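3.2 The belt and its table

Short conveyors get far less love than the long ones that carry parcels and bottles, and we think that is a shame! A bench-sized belt has all the same troubles (drift, slip, bunching at the end) packed into a space you can reach across, so every change you make shows up right away. Our survey drew on 1,211 logged passes, of which 483 used the smooth belt discussed in this section. The rest used the ribbed Pusis belt and are covered in 3.4.

We gave a lot of thought to the surface under the belt. Brown paper is cheap, dull and easy to replace, and blue tape laid out as a grid gives everyone the same set of landmarks. Dalal Akl drew up the first layout in March, and we liked it so much that we kept it for the Zudar and Cokamard trials too.

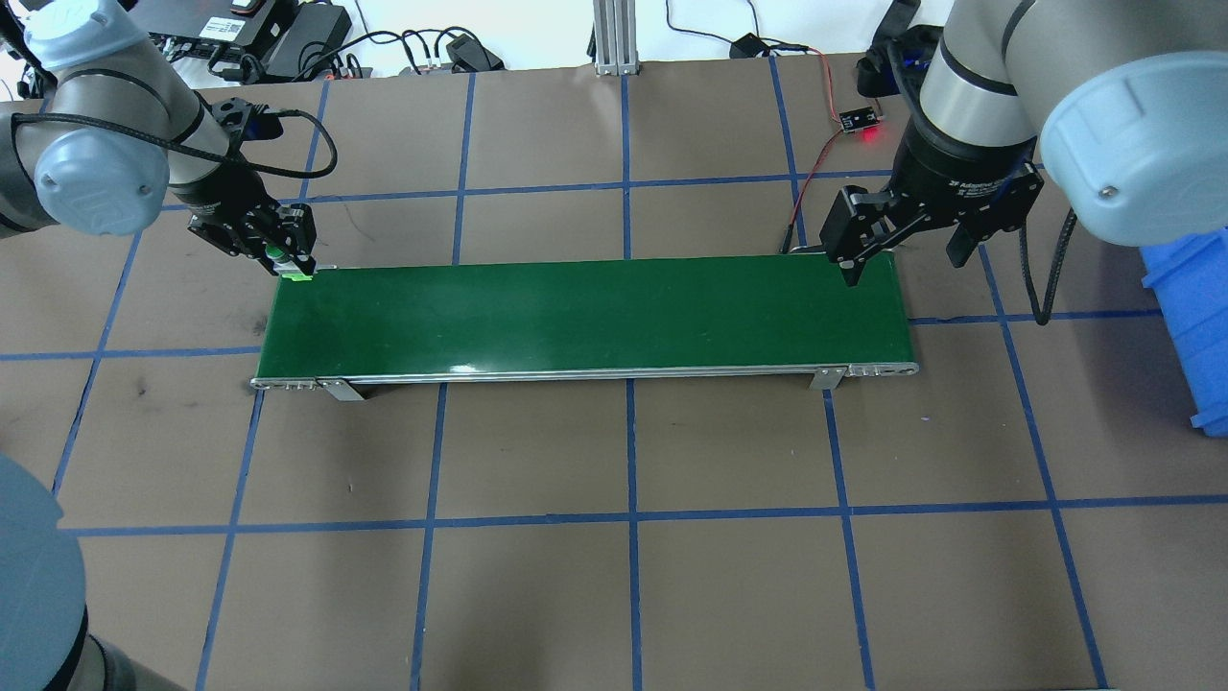
Figure 2. Green conveyor with aluminum side rail and angled support brackets, on the taped paper surface.

The belt in Figure 2 has a glossy face, and we were delighted by how easy it was to keep clean between runs. Gloss does have a price. Light bounces off it, and small green items are harder to pick out against it than items of any other color we tried. We therefore report green items separately in Table 4.

The angled brackets hold the belt up off the paper, one near each end. This raised position turned out to matter more than we expected: with the belt set flat on the table, fallen items came to rest against the rail and were often missed in the tally. Each setup was given 100 passes before any scoring began, and the tape was checked again after every change of paper.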